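4.2 Where visitors sleep, and how far they walk

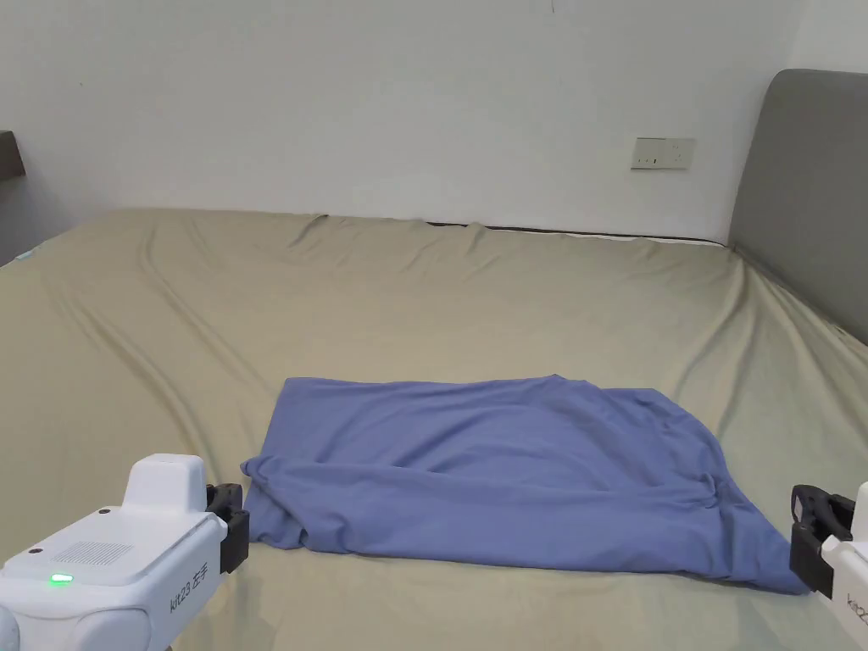 The second set of interviews dealt with overnight stays in the old town of Pliva, and in particular with the gap between where people book and where they spend the day. Section 4.1 covered day trippers off the coach. Overnighters behave differently. They arrive late, drop the bags, go straight back out. First walk nearly always downhill, to the water.

Some background for readers who have not been. Pliva sits on a steep bank above the river. The upper town is the older part: church, market hall, law courts, the school. The lower town grew up along the landing, and was warehouses until the freight moved to Fatholm, further down the estuary. Between the two there are stairs. A road as well, but it goes the long way round and has no sidewalk for much of its length, so for anyone on foot it is the stairs or nothing. Locals count the stairs as three flights, though each has landings and side turnings and a stranger would probably not see where one stops and the next begins.

Rooms are mostly in the upper town. Restaurants, boat tickets and the evening life are mostly in the lower. Everything else in this section follows from that.

Method, briefly. Hosts and guests were interviewed separately, guests at breakfast where the host allowed it, otherwise on the terrace by the market hall. Interviews were short. Six hosts agreed to keep a plain paper log for us, noting when guests went out and when they came back, no names taken. Three of the logs are complete. The other three have gaps, one of them a large one after the host went into hospital, and we use those only for the general pattern and not for times. Guests were also asked to draw their route on a printed map of the town. This worked better than expected. People who said they had "just wandered" turned out to have a clear line on the paper, down by one stair and back up by another, with a loop along the quay in between.

The printed map had one error, a passage near the law courts shown as open which is gated at night. We corrected it by hand on the later copies. Routes drawn through the passage on earlier copies have been left as drawn.

Going down. Most routes used the middle stair, called the Potell by everyone in town although the street sign gives another name. It comes out beside the old customs shed and it is the one guidebooks mention. It is also the worst lit and the most worn, and in October, when the bulk of our interviews were done, it was slick with leaves on most mornings. Guests rarely complained about it going down. They talked about the view, the roofs, the river opening up at the second landing, somebody's cat. Several had stopped there for longer than they stopped at anything on the quay.

Coming up is another matter. This is where the complaints are. Guests came back tired, after dinner, often in the wrong shoes. A woman staying near the church told us she had sat down halfway and seriously thought about a taxi, then realized no taxi could reach her from either end. One couple had changed their dinner plans for the second night and eaten sandwiches in the room rather than do the climb again. Hosts know all this. Hosts do not put it in the listing.

We looked at how listings describe location. The usual phrase is some version of "minutes from the river", which is true in one direction. Up to 16 minutes was the time hosts themselves gave us for the return climb, when asked straight out, for a fit adult without luggage. None of the listings we read gave a return time. A few mentioned stairs inside the building, which guests seem to care about less than the hosts think they do.

Luggage gets its own paragraph because it came up in nearly every interview. The bus from the station stops on the quay. Not in the upper town. There was an upper stop once, at the market hall, withdrawn when the longer buses came in because they can't make the turn. So guests who arrive by public transport do their first climb with suitcases, and it is the first thing they tell you about Pliva. Araceli Sarmiento, who ran the breakfast interviews and wrote the field notes this section leans on, marked it as the single most frequent opening remark, before weather and before price. Her notes also record the small ways hosts deal with it: one meets guests at the bottom with a hand cart, one has an arrangement with the bakery to leave bags on the quay until the bread van goes up, one tells people to get off a stop early and walk in on the level, which is longer but has no steps at all.

The level route deserves more attention than it gets. It follows the line of the old cart track in from the Paju side, along the back of the orchards, and enters the upper town behind the school. No signs. It isn't on the tourist map. Guests who had been told about it used it, and used it again on later days, and on the drawn maps these people have noticeably different routes from the rest: more time in the upper town, more shops named, the market hall visited rather than passed. We would be careful about cause here. A host who bothers to explain the back way in probably explains other things too, where to get coffee, which door of the church is open. Still the pattern is there in the maps and it held when we set aside the guests who were on a repeat visit.

Evenings. The logs show two kinds of night. On the first night guests go out early and come back early. On later nights they split. Some stay down on the quay from the afternoon on and make one climb do for the day. Others don't go down at all after dark. The second group was larger than hosts predicted, and it is this group that finds the upper town closed. The terrace stops serving food in the early evening. The one restaurant near the church takes its break in exactly the weeks when the quay is at its quietest. Guests in this position ate in their rooms, or drove, if they had a car, over to Paju.

For the lower town the consequence is simple enough, it gets the evening money. For the upper town it's the odd result that the district with the beds sees little from the people in them apart from the room price. Hosts were aware of this but divided on whether it mattered. Those with family in the restaurant trade thought it did. Those who had bought in the upper town for the quiet were happy to keep it quiet, and said so.

Comparison with Fatholm. Fatholm is flat, has a bus that stops where people sleep, and has none of the looks. Guests who had stayed in both called Fatholm easier and Pliva nicer, in more or less those words. What interested us was length of stay. Fatholm guests stayed on for reasons that had little to do with Fatholm: the ferry, the beach further out, a relative. Pliva guests who cut a stay short gave the climb as a reason, but nearly always second, after something else. It is an irritant. Whether it is more than that we can't say from this material, people who were put off entirely are not in it. We only spoke to those who came.

Age did not sort the answers as neatly as the hosts assumed. Some of the oldest guests were the ones doing the Potell twice a day, on purpose, and were rather proud of it. Families with strollers had the hardest time and were the quickest to ask about another way. Guests with any kind of joint trouble tended to have planned ahead and booked on the quay, where rooms are few and go early.

Limits. Apart from the season, already mentioned, the interviews lean toward guests who eat breakfast in, so early leavers are thin on the ground. Walkers passing through for a single night are underrepresented for the same reason. The logs depend on a host being in to hear the door. Drawn maps are memory, and memory straightens corners; we checked a handful against receipts the guests still had in thier pockets and found the order of stops good but the timing poor. Summer may look different again. The quay is crowded then and hosts say guests retreat uphill sooner, though we have only their word on that.

Two points are carried forward to section 5. First, the missing upper bus stop shapes the first impression more than anything the town has put money into, and a smaller vehicle on that one leg was the change guests asked for most, usually without being prompted. Second, the Paju track already exists, is level, and is known to residents. It needs signs, a lamp or two by the orchards, and a line on the printed map. Costs for both are set out in 5.3. The question of who would own the track signs, given that the town boundary runs along the orchard wall for part of the way, is still open and is treated seperately in the appendix.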